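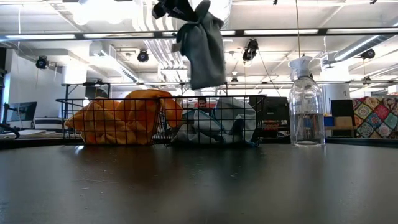

Orange in the left basket, blue and white in the right, gray one still to go.

Wire baskets for cleaning cloths, do you sort or not?

fytseng_home
Posts: 163
I switched from paper towels to cloths and now I have too many of them. Picked up two black wire baskets and I'm sorting by color. Orange is for the kitchen, blue and white is for glass and mirrors. I don't have a place for the gray ones yet. Do I buy a third basket or put them in with the blue? Nothing gets folded, I just drop them in.
Chi-keung Tseng

gridlock23
Posts: 1,307
Third basket. Gray is what I use on floors and I don't want it near anything that touches a counter. Mine are the Clutico ones and they stack.

Fengying Yin
Posts: 2,734
I disagree. Once they've been through a hot wash they're all the same. I kept four bins going for a year and all it did was take up shelf space. One big basket, grab whatever is on top.

gridlock23
Hot wash doesn't get floor grit out of microfiber. I've scratched a glass cooktop that way.

Fengying Yin
Then shake them out first. I've never scratched anything.

pm_oleary
Whatever you decide, fold them. The orange pile is already over the rim and you'd fit twice as many flat. Also what's in the spray bottle?

fytseng_home
Water and a little white vinegar. I refill it when it gets down to half or so. I'm not folding rags — I'd quit after a week.

pm_oleary
Keep the vinegar off stone counters if you have any.

fytseng_home
Laminate in the kitchen, so no problem there. I'll get one more basket and put it under the sink for the gray ones.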